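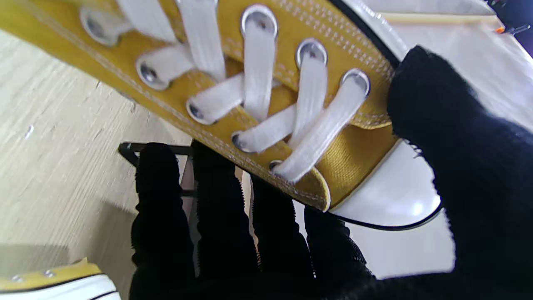

15th April

Shoe day at the bench, finally! The canvas high-tops have been sitting in their box since August and I kept finding other things to do. Today I got the yellow pair out and went over the lacing and stitching properly.

First thing, the laces. These are the flat white ones, criss-crossed, and I still like them better than the round cord we had on the Drakus pair (that stuff rolls, and the knots walk loose by lunchtime). Flat lace has its own trouble though. It wants to twist as it goes through the eyelet, and once it's twisted it stays twisted all the way up. I did the lacing over from the bottom twice before I was happy. What helped was pinching the lace flat right at the eyelet and pulling slowly, one side and then the other. Pulling both ends together is quicker and looks terrible.

Eyelets: silver metal, nice bright rims. I ran a cotton swab around the inside of each one looking for burrs and got a snag on the lowest one, outer side. Very small. I gave it a few turns with the tapered stone and the swab came out clean after that. Please do the swab check before lacing next time and save yourself the unlacing (I did not save myself the unlacing).

The white topstitching along the eyestay is lovely, really straight, and it shows up so well against that mustard color. I want the same thread for the repair samples. The cone on the shelf says Dresow, 3000 m, but it looks a touch creamier to me, so I've cut a length and taped it to the next page to compare in daylight.

Tongue: the canvas curls a bit at the edge. I tried a damp cloth and the small iron on low, and it lay down for a while, then started coming up again as it cooled. Could try a strip of the Greltier tape behind it, but I don't love adding bulk there. Leaving it for now.

Weight on the kitchen scale for the pair, laced: 974 g. Forgot to weigh them without laces, sorry.

To do:
order 5 more pairs of flat white lace from Baek, same width
sharpen or replace the tapered stone
find the lid for the eyelet tin, there are 200 in there and it has already gone over once
try the brown pair with the same lacing, bottom up, and write down how long it takes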